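Mitgliedschaft und Monatsgeschenke in Wostovow

Dieser Abschnitt beschreibt, wie du eine Mitgliedschaft einrichtest, das Monatsgeschenk abholst und es an andere Spieler weitergibst. Voraussetzung ist ein bestätigtes Karkico-Konto. Spieler unter 13 Jahren brauchen zusätzlich die Freigabe über ein Elternkonto.

4.1 Mitgliedschaft aktivieren

1. Melde dich auf der Startseite mit deinem Spielernamen an. Gastkonten können keine Mitgliedschaft erhalten.
2. Öffne oben rechts das Menü „Mein Konto“ und wähle „Mitgliedschaft“.
3. Gib den Code von der Guthabenkarte ein. Er besteht aus 13 Zeichen, Bindestriche werden automatisch gesetzt.
4. Klicke auf „Einlösen“ und warte, bis das grüne Abzeichen neben deinem Namen erscheint.
5. Melde dich einmal ab und wieder an. Erst dann sind die Mitgliederbereiche auf der Karte freigeschaltet.

Achtung: Nach sechs falschen Eingaben wird das Codefeld bis zum nächsten Tag gesperrt. Verwechsle nicht die Null mit dem Buchstaben O. 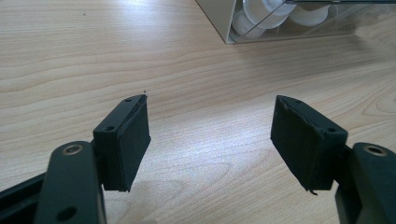

4.2 Monatsgeschenk abholen

1. Gehe auf der Karte nach Kereama. Das Postamt liegt neben dem Brunnen.
2. Sprich mit der Figur Sindel und wähle „Geschenk des Monats“.
3. Prüfe, ob in deinem Inventar noch ein Platz frei ist. Ohne Erweiterung fasst es 40 Gegenstände.
4. Bestätige mit „Annehmen“. Das Geschenk liegt danach im Fach „Neu“.

Hinweis: Das Geschenk wechselt am ersten Tag des Monats um 8 Uhr. Wer das Geschenk für April nicht bis dahin abgeholt hat, bekommt es später nicht nachgereicht.
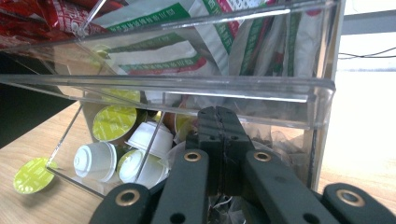
Einige Geschenke sind an das Konto gebunden und tragen ein kleines Schloss. Sie lassen sich in deiner Höhle aufstellen, aber nicht tauschen. Alle anderen kannst du über das Postfach verschicken, wenn der Empfänger auf deiner Freundesliste steht.

4.3 Freundschaftsanfragen begrenzen

1. Öffne „Einstellungen“ und dann „Freunde“.
2. Stelle „Anfragen erlauben“ auf „Nur Mitspieler aus meiner Gruppe“.
3. Speichere die Änderung. Bereits offene Anfragen bleiben in der Liste und müssen einzeln abgelehnt werden.

Vorsicht: Gib dein Passwort nie an andere Spieler weiter, auch nicht im Tausch gegen ein seltenes Geschenk. Die Moderatorinnen Ngaio Pirihi und Leonie McKinnon fragen im Chat nicht nach Zugangsdaten. Verdächtige Nachrichten meldest du über das Fahnensymbol neben dem Text.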